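4.2 Rendering of the wrist view and the grasp check

The grasp check in Nendus uses only the image of the wrist camera and the opening width of the gripper. We do not use the force signal, as in our simulator its value depends strongly on the contact stiffness, and a threshold chosen there was not useful for another arm. The network receives one rendered image and gives one score, which the planner compares with a fixed limit before it allows the next motion.

For training we rendered 1,112 images with the Trudlow scene generator. A further 347 images were kept for the test, and no object pose is shared between the two sets. The direction of the light was changed for every image. In an earlier version (Walczak et al.) the light was fixed, and the network learned to follow the long shadow edges on the background in place of the edges of the object.

Thin objects remain the difficult case. A frame made of narrow strips covers few pixels, and the body of the gripper can hide its lower part. Figure 5 gives such a case: only the peak and the two sloping sides of the wooden frame are visible between the fingers, so the pose estimator must complete the remaining outline from the object model.

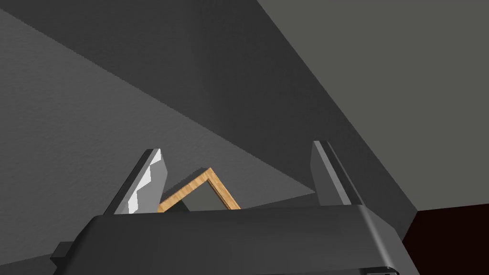

Figure 5. Simulated view of the gripper with a thin wooden frame between the fingers.

When the visible part of the outline is short, the estimator often returns two poses with almost equal score. We keep both of them and let the planner choose the one which needs the smaller rotation of the wrist. This rule was applied in 58 of the test images. The same rule was first proposed by Oakley for the Zemach planner, where it was used for flat parts only.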